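Home | Open tickets | Knowledge base | Log in

Ticket 493: plush pickup stalls near the rack
Opened Aug 20, 2021
Project: Mestus tidy-up
Status: open

Okay, so I'm back with the toy problem! The chore is what any parent does before bed: pick up the soft toys, put them on the wooden rack, done. Our two-arm Astus setup still can't get through it without me hovering.

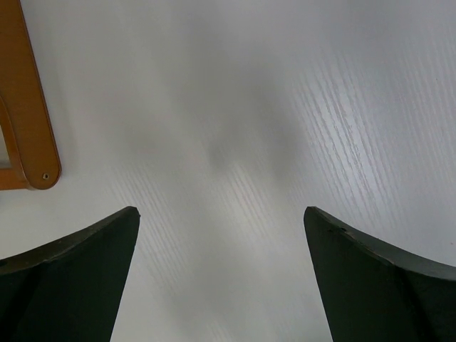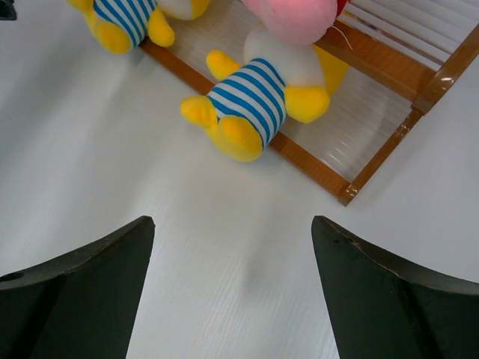 Wrist view, polka-dot toy on the table:

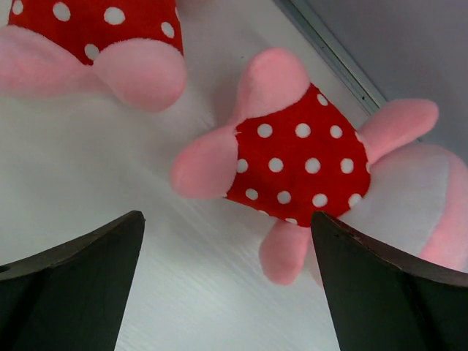
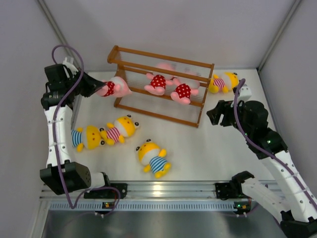 What I've tried so far (bear with me, it's a list in my head more than on paper):

Recalibrated both wrists. No change. Slowed the close speed to 161 in the Pomness settings, which helped with the fuzzy limbs but now it dithers forever over the shirts. Went back to the June build and got 213 good grabs out of 700 tries, so that's worse than what we have now, and I've put the new one back.

My hunch is the depth reading. Anything see-through or shiny seems to throw it, and pale on white can't be helping either. I'm going to run the Sârbu filter overnight and see if the misses bunch up.

Can a machine do this chore yet? Sort of, if you've got all evening. My laundry is safe from it for a good while longer.

If anyone has a depth config that copes with clear string, please attach it to this ticket.

4 comments | 2 shares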